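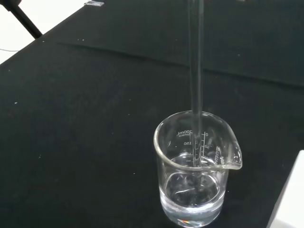
**Padov hand-guiding handle and teach pendant, second version**
Reviewed 1/14/18

We bought the Padov kit in October to teach our bench arm wet chemistry jobs, mostly stirring and rinsing. It cost 521 pounds from Ulavbridge, with the wrist bracket and a 2 metre lead. The older kit we had from Śliwiński did the same job with a joystick only.

There are two ways of teaching. You can squeeze the handle and push the arm where you want it, or you can drive it from the pendant and watch the wrist camera. Both record to the same file, and you can switch between them halfway through a demonstration.

Hand guiding is the better of the two for big moves. The arm feels light, and letting go of the handle stops it dead. It is poor for the last few centimetres. Lowering a glass rod into a 200 mL beaker by hand, I kept nudging the rod sideways at the rim -- the handle sits too far from the wrist and every small twist gets bigger at the tip.

The pendant is slower but far steadier. On the fine setting I could bring the rod down into a little water and stir without touching the wall. Depth is hard to judge from the wrist view, as the rod looks bent once it is under the surface. A dark cloth under clear glass is worth the trouble. On our white bench top I could hardly find the rim.

Recording is simple. Press once to start, press again to stop, and hold to throw the take away. I made 22 demonstrations of the stirring job in an afternoon and threw out the worst of them. Playback was smooth, though the software puts a short pause wherever you changed from hand to pendant, and I found no setting to remove it.

Other points:

- The bracket screws are soft. Use a proper driver.
- The pendant screen is too dim near a window.
- The manual gives the wrong menu for resetting the zero point. It is under Tools.
- Error 2468 means the lead is loose at the wrist end.

The Cindcombe pendant has a nicer screen but no hand guiding, and I would still choose the Padov. If you only ever teach small, careful moves, buy the pendant by itself -- Ulavbridge sells it separately.

Four out of five.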